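Charlas y ponencias · Robótica aplicada

NOTAS DE LA PONENTE: "Enseñar con la mano (ajena)"
Carmela Colombo, taller Kütt. Sala grande del Hotel Kilside, septiembre

Entrar sin diapositiva de título. Saludar. Baiba Rätsep habló antes de planificación y dejó el listón alto, así que bajarlo cuanto antes.

Arranque: ¿quién ha enseñado a aparcar a un adolescente? Esperar manos. Pues teleoperar es eso, con el volante en otra mesa y sin freno de mano.

Dos maneras de enseñar. Una, coger el brazo y llevarlo: cómodo, íntimo, y tu codo tapa la cámara en el momento importante. Otra, moverlo a distancia con un mando o un brazo gemelo. Se ve todo, incluidos tus titubeos, que el robot copiará con una lealtad conmovedora.

Contar lo de Rullier: grabamos 951 demostraciones y tiramos 19. Debimos tirar más. En 4 de las que quedaron, yo dudaba encima de la pieza como quien elige yogur. El modelo aprendió a dudar divinamente. (Pausa. Si no se ríen, seguir.)

Consejos, despacio:
- Decidir el agarre antes de pulsar grabar.
- Cambiar de operador. Mis manías son mías y no hay por qué industrializarlas.
- Mover los objetos entre tomas, también los que no se tocan. 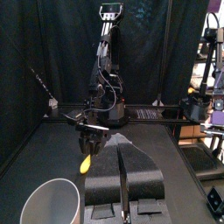

La cámara en la muñeca ayuda mucho con los últimos centímetros, cuando los dedos bajan hacia el objeto y la vista general ya no sirve de gran cosa. A cambio, quien teleopera mirando solo esa vista acaba conduciendo por el retrovisor. Recomiendo practicar con las dos.

Si preguntan cuántas demostraciones hacen falta: con 700 ya nos iba decentemente en aquella tarea. En otra, ni idea. Decirlo así, sin gráfico.

Cerrar con el vídeo corto. Si no carga, imitar el brazo. Beber agua antes.

Otras charlas de la sesión
Planificar cuando el plan ya ha fallado (B. Rätsep)
Pinzas blandas, plazos duros
Etiquetar errores sin perder amistades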